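공유주방 소품의 재질과 쓰임새에 관한 조사: 나무 부품이 붙은 용품은 정말 더 편한가

생활공간디자인 기초 기말 보고서
조원: Malsha Pathirana, Pranab Weerakoon, Tania Barua
제출일: 2023년 10월 6일 금요일

1. 왜 이 주제를 골랐는가

솔직히 말하면 우리 조는 처음부터 나무 소품에 호의적이지 않았다. 기숙사 공유주방을 새로 꾸민다는 공지가 나왔을 때, 제안서에 적힌 물건은 죄다 유리나 투명한 통에 나무 뚜껑, 종이 타월에 나무 거치대였다. 제안서를 쓴 Wistatico는 이 구성을 "따뜻하고 위생적이며 오래가는 생활"이라고 소개했다. 따뜻해 보인다는 말까지는 취향이니 넘어간다고 해도, 위생적이고 오래간다는 근거는 제안서 어디에도 없었다. 담당자 Virgilio Galang 씨에게 근거 자료를 요청했더니 카탈로그가 한 부 더 왔다.

그래서 8월 한 달 동안 시범 주방에 놓인 소품을 직접 써 보고, 주방을 쓰는 학생들에게 설문을 돌렸다. 설문지는 300부를 배포했고 163부를 회수했다. 회수율이 절반을 조금 넘는 수준이므로 이 숫자로 큰소리를 칠 생각은 없다. 나무 뚜껑이 싫어서 응답한 사람이 더 많았을 가능성도 있다.

2. 나무 뚜껑이 달린 투명 용기

보관 용기에 대한 광고의 주장은 두 가지였다. 첫째, 내용물이 보여서 정리가 쉽다. 둘째, 나무 뚜껑이 입구에 꼭 맞아 밀폐가 된다. 첫째 주장은 대체로 인정한다. 투명한 통은 열어 보지 않아도 속이 보이고, 설문에서도 이 점을 불평한 사람은 드물었다. 다만 그것은 통이 투명해서 생기는 장점이지 뚜껑이 나무라서 생기는 장점이 아니다. 제안서는 이 둘을 슬쩍 묶어 놓았다.

둘째 주장은 구조부터 따져야 했다. 우리가 살펴본 종류는 넓은 원판 아래에 그보다 좁은 마개가 있고, 이 마개가 통 입구 안으로 들어가는 2단 구조다. 결국 마개와 벽 사이의 틈을 무엇이 얼마나 막아 주느냐가 핵심인데, 카탈로그에는 이 부분의 치수도 재질도 나와 있지 않았다.

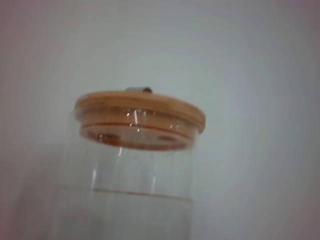

나무 뚜껑 용기를 물로 통째로 씻어도 되는가?
통은 씻어도 되지만 뚜껑은 물에 담가 두지 않는 편이 낫다. 나무는 물을 먹으면 부풀고 마르면서 줄어들기 때문에, 젖은 행주로 닦은 뒤 뒤집어서 충분히 말리는 정도가 무난하다.

이 답을 조원들은 이미 알고 있었다. 문제는 공유주방에서 그렇게 하는 사람이 있느냐는 것이다. 설문 자유 기술란에는 "급하면 그냥 같이 담가 둔다"는 답이 여러 번 나왔고, "뚜껑만 따로 관리해야 하는 줄 몰랐다"는 답도 있었다. 집에서 혼자 쓰는 물건이라면 주인이 알아서 조심하겠지만, 밤 열한 시에 라면을 끓이러 내려온 사람에게 목재 관리를 기대하는 것은 무리라고 본다.

밀폐에 대해서는 간단한 비교를 했다. 같은 과자를 나무 뚜껑 용기, 플라스틱 잠금 용기, 집게로 집은 봉지에 각각 나누어 담고 3일 뒤에 조원끼리 먹어 보았다. Tania는 나무 뚜껑 쪽이 봉지보다 바삭하다고 했고, Pranab은 차이를 모르겠다고 했다. Malsha는 세 가지 모두 눅눅하다고 했다. 여름 장마 끝 무렵이었고 어느 것이 어느 용기에서 나왔는지 다들 알고 먹었으니 실험이라고 부르기도 민망하다. 그래도 "꼭 맞아 밀폐된다"는 문구를 뒷받침하는 결과가 아니라는 점만은 적어 둔다.

3. 종이 타월과 거치대

종이 타월은 의견이 더 갈렸다. 거치대가 없으면 타월이 조리대 위를 굴러다니다가 젖는다. 그러니 거치대 자체가 필요하다는 데는 이견이 없었다. 우리가 의심한 것은 거치대가 나무여야 하는 이유, 그리고 위쪽에 큼직한 나무판을 올려야 하는 이유였다.

제안서에 따르면 위쪽 판은 먼지를 막고 타월을 안정시킨다. 그런데 먼지가 앉을 새도 없이 타월이 바닥나는 주방에서 먼지막이가 얼마나 쓸모 있는지 모르겠다. 교체할 때 손이 한 번 더 가는 것도 문제다. 설문에서 "다 쓴 심을 그대로 두고 간다"는 불만이 꽤 나왔는데, 빼고 끼우기가 번거로울수록 이런 일이 늘어날 것이라는 게 우리 추측이다. 추측일 뿐 확인하지는 못했다.

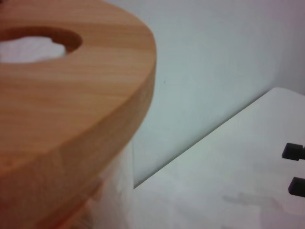
비용 이야기도 빼놓을 수 없다. 비교 대상으로 삼은 Prastent의 철제 거치대는 더 싸고 물걸레로 마구 닦아도 된다. 대신 예쁘지 않다는 의견이 압도적이었고, 조원들도 이 점은 부정하지 못했다. Malsha는 예쁜 물건이 있으면 주변을 덜 어지른다는 주장을 폈는데, 8월 내내 시범 주방의 싱크대 상태를 본 나머지 둘은 동의하지 않았다. 이 부분은 끝내 합의가 안 되어 두 의견을 모두 남긴다.

4. 면담

교내 시설 관리를 돕는 Menaka Samarakoon 씨와 짧게 이야기를 나누었다. 질문은 하나였다. 나무 소품을 들이면 누가 관리하는가. 답은 "정해진 사람이 없다"였다. 소모품 목록에는 종이 타월은 있어도 나무에 바르는 오일은 없고, 앞으로 넣을 계획도 들은 바 없다고 했다. 오래간다는 말이 성립하려면 관리하는 사람이 있어야 할 텐데, 제안서는 그 칸을 비워 두었다.

5. 조사의 한계

첫째, 용기와 거치대를 써 본 기간이 한 달뿐이라 수명에 대해서는 할 말이 없다. 둘째, 설문 문항을 우리가 만들었고 우리는 처음부터 의심하는 쪽이었다. "나무 뚜껑 때문에 불편한 적이 있습니까"라고 물으면 불편했던 기억부터 떠오르기 마련이다. 지도 시간에 이 지적을 받고 문항을 고치려 했으나 이미 배포가 끝난 뒤였다. 셋째, 무늬만 나무인 제품과 통나무 제품을 구분하지 않고 물었다.

6. 제안

조리대 위에 늘 나와 있는 보관 용기는 투명한 것으로 하되, 뚜껑은 통째로 씻을 수 있는 재질로 바꾸자. 나무 뚜껑을 꼭 써야겠다면 마른 것만 담고, 용기마다 "뚜껑은 물에 담그지 마세요"라고 적어 붙이자. 종이 타월 거치대는 한 손으로 심을 뺄 수 있는 것을 먼저 시험해 본 다음 재질을 정하는 순서가 맞다고 본다.

Wistatico에는 마개 부분의 치수와 재질을 다시 문의해 두었다. 보고서를 내는 날까지 답을 받지 못했으며, 답이 오면 발표 자료에 추가하겠다.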